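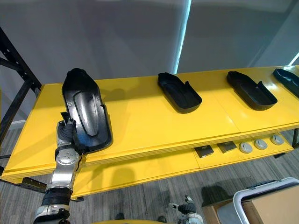 # Who Pays for the New Wing? Donor Funding at a Mid-Sized Hospital

Term project report, Nonprofit Management

## 1. Background

Large gifts to hospitals usually reach the news when a building is named. Less is written about the years before that, when the pledge is being negotiated and the hospital is deciding how much of the cost it can carry by itself. Our project looked at one case, the Subramaniam Pavilion at Gredeo Hospital, and asked three questions:

- How much of the cost came from one family and how much from smaller donors?
- What did the hospital agree to in return?
- Did the smaller donors know what their money was used for?

The pavilion has a maternity floor, an outpatient clinic and a family waiting area. It replaced a parking structure on the Sultov Street side of the campus.

## 2. Sources and method

We used the hospital's printed annual reports, the donor newsletter and the public version of the gift agreement. We also mailed a short survey to 800 people on the small-donor list. The development office addressed the envelopes, so we never had the list ourselves. We got 449 usable replies by the end of November. Surveys with the second page left blank were not counted.

Our first plan included interviews with members of the Subramaniam family foundation. The foundation answered our letter politely but declined, and we dropped that part. The section on the agreement is therefore based on documents only.

## 3. Findings

### 3.1 The lead gift

The family foundation made the largest single pledge, to be paid over 7 years. The first payment was due when the foundation work was finished, and the later ones follow each spring. The hospital took a construction loan from Pikport Savings to cover the gap. Interest on the loan is paid from the general operating budget, and the newsletter does not mention it.

### 3.2 Terms

In return the hospital agreed to the name on the building, a seat on the advisory board and a yearly written report to the foundation. The name stays for the life of the building. If the building is torn down, the agreement says the hospital will "discuss a suitable form of recognition," with no further detail. We found no term that gives the donor a say in medical decisions or hiring.

### 3.3 Small donors

Most people who answered the survey gave after they or a relative had been treated at the hospital. Many believed their gift went to equipment. According to the annual report, it went into the same building fund as the lead gift. Few of them said this bothered them. Several wrote that they would have liked a letter explaining it.

## 4. Limits

The people who replied may be more loyal to the hospital than those who did not. We also had no access to gifts made without a name. The annual report changed its categories partway through the campaign, so the early and late totals can't be compared line by line.

## 5. Recommendations

1. Report the loan interest next to the pledge total.
2. Tell small donors which fund their gift enters, on the receipt.
3. Write down what happens to the name if the building is closed or sold.

We sent a copy of this report to the development office and have asked for comments before the final version is bound.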